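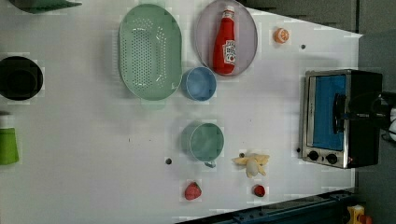
Reset rules between episodes, can we settle this

ctrevaskis
Posting this as its own topic so it stops getting buried in the Nondalside shift notes. We have three different habits for resetting the kitchen table between episodes and the reviewers keep sending things back. What I'd like written down:

1. Every object gets moved at reset, including ones the task doesn't touch.
2. Hands out and clear of the rail before the operator takes the arm.
3. Oven door closed at the start unless the task sheet says open.
4. If an object goes off the table, end the episode and mark it failed. No putting it back mid-run.

Last batch was 119 episodes and 35 came back. Most of those were rule 4.

mroy_bench
Agree with 2, 3 and 4. Not 1. If the task is "put the banana on the plate" and I have to shuffle both strawberries, the cups and the colander every time, reset takes longer than the episode. Move the target and the place it goes to, leave the rest for a block of 6, then do a full shuffle.

ingrid_p
The trouble with blocks is that people forget where they are in the block. I reviewed a set from August where the ketchup hadn't moved on the plate for an entire session. Whoever it was probably meant to do the full shuffle.

mroy_bench
So put a tally on the sheet. That's a paper problem.

HenkVdB
Can we talk about rule 2 before the shuffle argument eats the thread? "Clear of the rail" is vague. At Gittins the wording was: person resetting steps back, says "clear", operator repeats "clear", then enables. Two voices. If you work alone you press the stop before you reach in and release it after you're back in the chair. Same thing every time, also when you're only nudging a cup.

ctrevaskis
That's better than mine. I'll take it word for word.

mleclerc
Working alone I don't press the stop for small nudges. Our arm takes a while to come back after a stop and I lose the home position. I put it in hold with the pedal and reach in.

HenkVdB
Hold is software. I wouldn't sign off on that and I don't think your site lead would either. If homing is slow, fix homing.

mleclerc
I'm telling you what people do. If the rule costs a minute per reset they will skip it, and then you have a rule on paper only.

ingrid_p
Both of those can go in the doc. Stop pressed for any reach, no exceptions, and an open ticket on the homing time. Maëlys, can you log how long it takes over a session? Nobody upstream will look at it without a number.

mleclerc
Yes, I can do that.

ctrevaskis
Back to 1. Would people accept Mizanur's blocks with the tally, but a block of 6 max, and the full shuffle has to include the big things (colander, plate)? Those never get moved and they should.

mroy_bench
Fine with me. Does the oven count as a big thing?

ctrevaskis
No, leave the oven where it is. It only moves when the layout changes, and that gets a new layout number.

ingrid_p
One more for the list. Cups. Task sheets say "the green cup" and "the blue cup", and at Balero they had two that were close enough in color that the labels got mixed up. Check the sheet names against the table before episode one.

HenkVdB
+1. And date the doc. The Saneo one had 9 versions floating around and no dates on any of them.

ctrevaskis
Draft goes in the shared folder tonight. Comments there please, not here.

mroy_bench
Which shared folder, the old one or the new one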